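What an Online Store Listing Tells You
For readers age 7 and up

An online store is a website that sells things. Each thing for sale has its own page, called a listing. A listing has a title, a price, a seller and a shipping line. 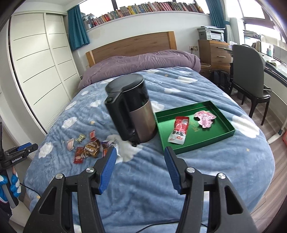
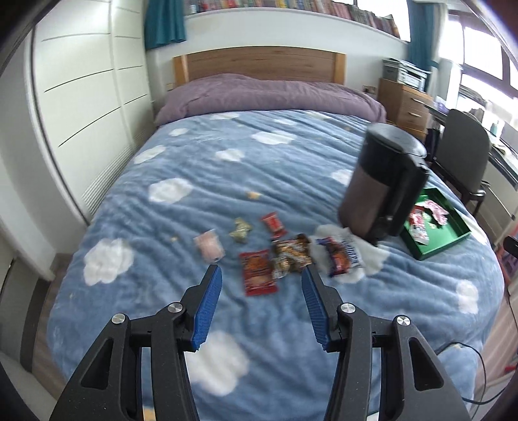 First picture: an electric kettle and a green tray. Second picture: snacks, one in a red packet.

The title
Sellers put many words in a title so that the search box can find it. A night light may be listed as "Night Light Lamp Kids Bedroom Moon Lamp Gift." These are search words. They do not form a sentence.

The price
The price is what the buyer pays for the item. Shipping may be added later. If a lamp costs $10 and shipping costs $7, the total is $17. Always compare totals.

The seller
The website and the seller can be two different companies. On Filberg, a lamp may be sold by a shop named Cerker. Filberg shows the page and takes the payment. Cerker packs the box.

The shipping line
This line says where the item is coming from and how many days it should take. A lamp sent from another country may need 16 days.

The reviews
Buyers can leave a score and a comment. A listing with 320 reviews gives more information than a listing with two. Read some low scores as well as high ones.

Words to know
Listing: the page for one item.
Seller: the person or company that sends the item.
Total: price plus shipping and any tax.

Ask an adult before you order anything.

Text by Karthikeyan Suvarna. Checked by Pádraig Hanrahan.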